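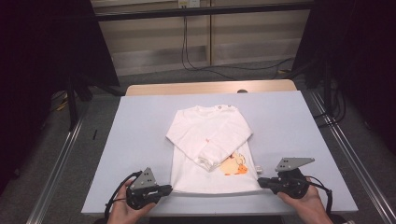
Holger Tveit asked in May whether anyone would notice if a donated shirt went out folded badly, and whether the program should be paying for a room and a table to find out. I have put his question at the start of this report since it is the one I have been trying to answer, and I don't think the answer is as comfortable as our application made it sound.

Progress report to the Draltar fund
Children's clothing reuse, folding and packing stage
Prepared by Hjørdis Rustad

What we said we would do

The application promised a single way of folding for every child's top that passes through the packing room, so that shirts could be stacked by size and pulled out without taking the whole pile apart. It also promised a total of 3,000 garments folded and packed by the end of the grant. I did not write that number and I would not have written it. It came from an early plan in which the sorting was assumed to be finished before folding began.

What has been done

So far 651 garments have been folded, checked and packed. All of them are tops, most with long sleeves. Pants and sleepwear have not been started. At our present pace we will not reach the promised total, and I would rather say so now than in the closing report.

The fold we settled on goes like this. The shirt is laid flat with the front up and smoothed toward the hem. One sleeve goes across the front at a slant, with the cuff ending low on the body. The other sleeve follows. Then the sides come in and the hem goes up to the neckline. We cover the table with a sheet, because the bare tabletop let the lighter knits slide and we kept having to square them up again.

Long sleeves are where the trouble is. A sleeve laid at a slant adds a thick spot near the hem, and when the shirt is folded up that thickness ends up in the middle of the packet. One shirt is fine. A stack of them leans. Halvard Moen wanted the sleeves doubled back along the side instead, which gives a flatter packet and takes longer. We tried both on the same box of shirts. His stack stood better, but I am not convinced the difference survives a van ride, and no box has yet been opened at the other end with that question in mind.

Prints and fastenings

The Umum guidelines we were asked to follow say that any printed picture should face out, so families can see what they are choosing. This sounds sensible until the picture is down by the hem at one side, as it is on a good many toddler shirts. A sleeve folded across the front covers part of it, and the hem fold hides the rest. To show it you have to fold the shirt a different way, and then you have two folds in the room and two heights of stack. For the time being we fold every shirt the same way and let the low prints disappear. If the fund feels strongly about this I would like to hear it before the next round of packing.

Snaps at the shoulder are closed before folding. Open ones let the neckline spread and the top edge goes crooked. Care tags that stick out at the side seam or hem are tucked in if they will stay, and left alone if they won't. I stopped asking people to chase them.

Problems

Of the packets checked, 61 had to be refolded. Nearly all had the same fault: the second sleeve had slipped out along the side while the first was being straightened. The written steps say nothing about holding one while moving the other, and they should. Arvid Vik is rewriting that page.

The Bemell boxes are too narrow for the larger sizes by about the width of a thumb. We have been bending the packets to fit, which undoes much of the work just described. Eilif Westerberg has asked the supplier for the next size up and has had a friendly reply with no price in it.

Two of the size labels on the shelves were swapped for part of the period. I can't tell how many packets went into the wrong box as a result.

What I am asking for

First, a lower target, or the same target with a later end date. Second, permission to spend the remaining shelving money on wider boxes. Third, some way of hearing from the distribution side — a phone call would do — about how the stacks look on arrival.

As for Holger's question, my view at present is that sorting by size matters a great deal to the people receiving these clothes and that neat folding matters somewhat less. The fold does help the sorting, because a packet of a known height can be shelved and found. I can't yet show that it does more than that. The next report will cover pants, if the boxes arrive.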